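Kapitel 4
Holz als Werkstoff: Aufbau, Feuchte und Oberfläche

Lernziele
Nach der Bearbeitung dieses Kapitels können Sie
den Aufbau des Stammquerschnitts beschreiben und die drei anatomischen Schnittrichtungen unterscheiden,
Quell- und Schwindverhalten aus dem Zellaufbau ableiten,
die Fasersättigung erklären und Angaben zur Holzfeuchte rechnerisch auswerten,
Oberflächen nach Schnittbild, Glanz und Verschmutzung beurteilen.

4.1 Einführung

Die Tischlerei Figueroa lieferte im Oktober eine Reihe massiver Tischplatten an die Gemeindebibliothek Buklow. Die Platten waren in der Werkstatt eben, die Fugen geschlossen, die Oberflächen fertig behandelt. Gegen Ende der Heizperiode meldete die Bibliotheksleiterin Berenice Nava, dass sich mehrere Platten schüsselförmig verformt hatten. An zwei Stirnseiten zeigten sich Risse. Die Werkstattleiterin Dulce Meléndez prüfte die Lieferung und stellte fest, dass weder der Leim noch die Beschichtung versagt hatte. Das Holz war mit einer Feuchte verarbeitet worden, die nicht zum Raumklima des Lesesaals passte, und die Befestigung am Untergestell ließ der Platte keinen Spielraum.

Der Fall wird in diesem Kapitel mehrfach aufgegriffen. Er enthält die wesentlichen Fragen, mit denen sich die Werkstoffkunde des Holzes befasst: Woraus besteht der Werkstoff, wie reagiert er auf seine Umgebung, und welche Folgen ergeben sich daraus für Konstruktion und Oberfläche?

4.2 Der Stamm im Querschnitt

Im Querschnitt eines Stammes lassen sich von außen nach innen Borke, Bast, Kambium, Splintholz, Kernholz und Markröhre unterscheiden. Das Kambium bildet nach innen Holzzellen und nach außen Bastzellen. In gemäßigten Klimazonen ruht diese Tätigkeit im Winter. Im Frühjahr entstehen weitlumige, dünnwandige Zellen, die vor allem der Wasserleitung dienen; im weiteren Verlauf der Vegetationszeit werden die Zellen englumiger und ihre Wände dicker. Frühholz und Spätholz bilden zusammen den Jahrring.

Bei Nadelhölzern übernehmen die Tracheiden sowohl die Leitung als auch die Festigung. Laubhölzer verfügen über eigene Gefäße, deren Anordnung im Jahrring ein wichtiges Bestimmungsmerkmal darstellt. Ringporige Hölzer wie Eiche und Esche legen im Frühholz einen deutlich sichtbaren Kranz großer Gefäße an. Bei zerstreutporigen Hölzern wie Buche und Ahorn sind die Gefäße annähernd gleichmäßig über den Jahrring verteilt.

Die Rohdichte einer Holzart hängt wesentlich vom Anteil der Zellwand am Gesamtvolumen ab. Für die Übungen dieses Kapitels wird mit zwei Musterhölzern gerechnet, einem leichten mit 400 kg/m³ und einem schweren mit 700 kg/m³. Wirkliche Hölzer streuen auch innerhalb eines einzelnen Stammes.

4.3 Wasser im Holz

Holz ist hygroskopisch. Es nimmt Wasserdampf aus der Umgebungsluft auf und gibt ihn wieder ab, bis sich ein Gleichgewicht einstellt. Freies Wasser befindet sich in den Zellhohlräumen, gebundenes Wasser in den Zellwänden. Beim Trocknen entweicht zunächst das freie Wasser. Sind die Hohlräume leer und die Zellwände noch gesättigt, ist der Fasersättigungsbereich erreicht. Erst unterhalb dieses Bereichs ändert das Holz seine Abmessungen.

Die Maßänderung verläuft in den drei Hauptrichtungen unterschiedlich. In Faserrichtung ist sie so gering, dass sie im Möbelbau meist vernachlässigt wird. In radialer Richtung ist sie merklich größer, in tangentialer Richtung am größten. Aus diesem Unterschied erklärt sich, weshalb Seitenbretter sich beim Trocknen auf der dem Mark abgewandten Seite hohl ziehen.

Merksatz: Die Holzfeuchte wird als Masse des enthaltenen Wassers, bezogen auf die Masse des darrtrockenen Holzes, in Prozent angegeben.

Für die Platten in Buklow ergab die Nachmessung in der Werkstatt an einem Reststück 11 Prozent. Im beheizten Lesesaal lag die Ausgleichsfeuchte niedriger. Die Platten gaben daher Wasser ab und schwanden quer zur Faser.

4.4 Schnittrichtung und Oberfläche 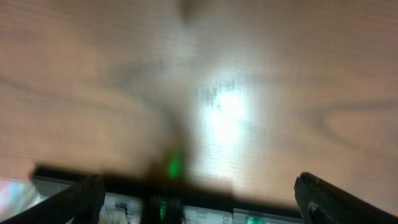
Das Erscheinungsbild einer Holzfläche wird davon bestimmt, in welchem Winkel der Schnitt die Jahrringe trifft. Beim Radialschnitt verlaufen die Ringgrenzen als weitgehend parallele Streifen. Beim Tangentialschnitt entstehen Bögen, Fladern und geschlossene Figuren. Wie verschieden die Zeichnung innerhalb einer Fläche ausfallen kann, lässt sich an der hellbraunen Tischplatte ablesen: Links zieht ein dunklerer, bräunlich-grauer Streifen in flachem Bogen zur Mitte, rechts schließt sich die Maserung zu einer ovalen Schleife. Der helle Lichtfleck auf dem polierten Holz überdeckt die Zeichnung an dieser Stelle. Zur Beurteilung einer Fläche ist deshalb der Blickwinkel mehrfach zu wechseln.

Im Streiflicht treten Schleifspuren, Leimreste und Fingerabdrücke hervor, die bei senkrechtem Lichteinfall unbemerkt bleiben. Die Prüfung erfolgt vor dem ersten Auftrag und nach jedem Zwischenschliff. Die Ergebnisse sind im Prüfblatt festzuhalten.

4.5 Aufgaben zur Vorbereitung

1. Erläutern Sie den Unterschied zwischen freiem und gebundenem Wasser.
2. Berechnen Sie für beide Musterhölzer die Masse einer Platte mit einem Volumen von 0,02 m³.
3. Skizzieren Sie die Verformung eines Seitenbrettes beim Trocknen und kennzeichnen Sie die Lage der Markröhre.
4. Entwerfen Sie für die Tischplatten in Buklow eine Befestigung am Untergestell, die das Schwinden quer zur Faser zulässt. Vergleichen Sie Ihren Entwurf mit der Lösung in Abschnitt 4.9.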